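Ticket 2983
Product: Cedeck wall and base cabinet set, white, with light wood countertop
Opened: Feb 21, 2022
Status: Closed by customer
Subject: Upper cabinet door rubs, and a ring on the countertop that won't wipe off

Customer wrote:

Hello there, and thank you in advance for reading all of this, as I do tend to go on a bit. I have had your Cedeck cabinets in my kitchen since June and I want to say first of all that I'm very fond of them. The white has made the whole room feel bigger, and the wooden counter is the nicest thing I've ever put a coffee down on (more about that in a minute, I'm afraid).

My trouble is with the wall cabinet, the one with the two flat doors. The right-hand door has started to rub against the left one when I close it. It makes a little squeak, and if I'm in a hurry it stops short and I have to give it a push with my elbow. It was perfectly fine for months. I tried wiping the edges down with a damp cloth, thinking there might be something sticky on them, and that made no difference at all.

The second thing is the countertop. I keep one cup and one bowl out by the wall, because those are what I use every morning, and where the cup normally lives there's now a pale ring in the wood. It doesn't feel rough. I've tried dish soap and warm water, and then a paste of baking soda, which I read about somewhere and then got nervous about and rinsed off.

I've attached two pictures.

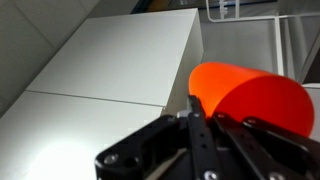

Attachment 1: white cabinet at the back, with the seam between panels

Support wrote:

Hi, and thanks so much for such a thorough message! It really does help to know what you've already tried. I'm sorry the door has been giving you grief.

Let me start with the wall cabinet. A door that has been fine for months and then begins to rub has usually dropped a tiny amount on its hinges. Please open the right-hand door and look at the hinge arms inside. Each one has two screws you can reach with an ordinary Phillips screwdriver. The one nearest the door moves it left and right, and the one further back holds the arm to its mounting plate. Would you first check that the back screws are snug, top and bottom? Don't lean on them, a gentle turn is plenty. Then give the front screw on the top hinge a quarter turn clockwise, close the door, and have a look at the gap.

If the gap is wider at the bottom than at the top, do the same on the lower hinge, a quarter turn at a time. It's slow going but it's much easier than finding your way back from three full turns.

One question while you're at it: is there anything heavy in that cabinet? I see from your order that you chose the 300 depth, and people do love to stack plates right at the front of those.

Now, on to the counter.

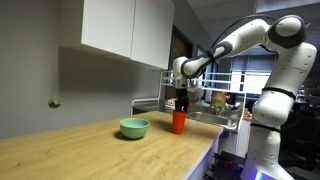

Attachment 2: cup and green bowl on the counter, wall cabinet above

I've looked at this one for quite a while and I can't make out the ring, so it may well be sitting under the cup. Could you send us one more with the cup and bowl moved away and a lamp held low to the side? The grain shows up nicely and I'd expect a ring to show up too with light coming across it.

In the meantime, please leave the baking soda in the cupboard, you were quite right to be nervous. A pale ring that feels smooth is most often moisture that has gotten into the oil finish and hasn't reached the wood. Let the spot dry out with nothing standing on it for two days. After that, rub in a very small amount of the Ustari counter oil that came in the box with your feet and brackets, going with the grain, and wipe off whatever is left after 15 minutes. Wash the cloth out and lay it flat to dry outdoors afterward, please, and don't ball it up in the trash.

Customer wrote:

You are very kind. I did the hinges this morning with the radio on and it took me two cups of tea. The top back screw was quite loose! I could turn it with my fingers. I tightened that, gave the front one its quarter turn, and then another quarter turn because I was feeling brave, and the squeak is gone. The doors still don't line up perfectly along the bottom, but I have to crouch to see it and I don't crouch much.

As for heavy things, yes, guilty. I had a stack of dinner plates and a big casserole dish in there. They've gone down into the base cabinet.

I can't find the Ustari oil anywhere. I do have a bottle of Zatent oil left over from a cutting board. Will that do?

Support wrote:

So glad to hear about the door! If the bottom edge ever starts to bother you, the up and down adjustment is on the mounting plate, and it's explained on the hinge page of your instructions.

I'd rather you didn't use the Zatent on the counter, only for the reason that I don't know how it behaves over our finish. I've put a small bottle of Ustari in the mail for you at no charge, under part number 2858. Please try it on a spot behind the bowl first.

Customer wrote:

The bottle came, and I've done the counter. The ring has faded so much that I had to hunt for it with my reading glasses on. I've bought a cork coaster for the cup as well. You can close this one, and thank you again for all your patience with me.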